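How do I keep the strings from tangling when we travel between shows?
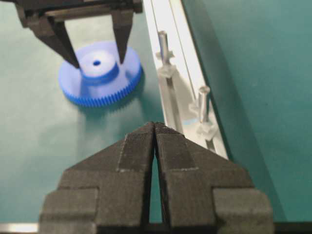 I have nine string marionettes, most of them between 18 and 24 inches tall, and I do a 35-minute show at libraries and schools. Until last year I only performed in Carroll and could lay the puppets flat in the back of the car. Now I have bookings as far out as Plasville, 158 miles each way, and by the time I unload, two or three of them are knotted up. Last time I spent 50 minutes on one puppet and had to cut a knee string and retie it at the wrong length.

What I do now: each marionette goes into a cotton bag with the control on top, and the bags stand upright in a plastic tub. The controls are the upright wooden kind, nine strings on most of them. The strings are black braided nylon. I don't want to change the controls, as I have used them for years.

I have seen hard trunks with a hanging rail inside, but the one I priced was $585 before shipping and that is more than I get for two shows. Is there a cheaper way that works? Also, does waxing the strings help or make it worse?

Posted by Trí Đặng, September

marionette_barn
3 replies so far in this topic

The bags are fine. The trouble is that the strings have slack in them when the puppet goes in. You want the strings twisted together on purpose before you pack, so they act like one thick cord.

Hang the marionette from a hook at full height. Check that every string is clear. Take hold of all the strings just under the control with one hand, then spin the puppet (the puppet, and leave the control where it is) until the strings wind up tight. For a 20 inch puppet it's usually 12 to 15 turns. Keep a little tension on the strings the whole time. Then slip a drawstring bag up over the feet, pull it up past the head and close it around the twisted strings. The control stays outside the bag.

Lay the control against the bag and put a wide elastic band around both. A strip of old stretch fabric is good. Rubber bands dry out and leave marks on paint.

To unpack, hang the control up first, take off the bag, and hold the puppet at the waist while it unwinds. If you just let it go it will spin past center and wind up the other way, and that is when a hand string catches on the head or a shoe. Always wind in the same direction so whoever helps you knows which way it comes undone.

If you have a separate bar for the legs that lifts off, clip it back on the main control before you start turning. Most of the bad knots I have had came from a leg bar that dropped off in the bag and went through the other strings.

On wax: a light pass with beeswax is all right on linen or cotton. On braided nylon I would leave it alone. It picks up dust and the strings start to stick to each other.

Hollis Street Puppets

Agree with the twisting. For the box, you can build a hanging case for a lot less than $585. Mine is a wardrobe moving box inside a plywood shell, with a closet pole across the top. I paid $202 for everything, including the casters and two latches, and it holds 11 puppets. I already had the paint and a drill.

Some things I would do differently on a second one:

Put the pole at least 6 inches below the lid. I had mine too high and the controls rubbed.

Cut notches or drill holes in the pole so the hooks can't slide. Mine all ended up in one corner the first time I braked hard.

Screw a second bar across near the bottom and tie the bags to it loosely. Otherwise they swing for the whole trip.

Measure your car door before you cut anything. My case is 44 inches tall and goes in lying on its back, which still works if the bags are tied top and bottom.

I looked at the Beltovex touring trunk too and the rail in it was too short for my upright controls with the hooks on. Check the inside height if you go that way. The listing I saw only gave the outside.

For the string you had to cut, write down the lengths of every string on every puppet while they are hanging right. Nine puppets is one evening's work. I keep mine on a card in each bag.

sirstead_sue

We just use pillowcases and have never had a problem, but our group at Sirstead only has four puppets and they are the kids' ones with five strings. We drive 20 minutes at the most.

Somebody told me fishing line doesn't tangle. We tried it and it tangled worse, and it shines under the lights. So I wouldn't bother with that.

This topic has been viewed 424 times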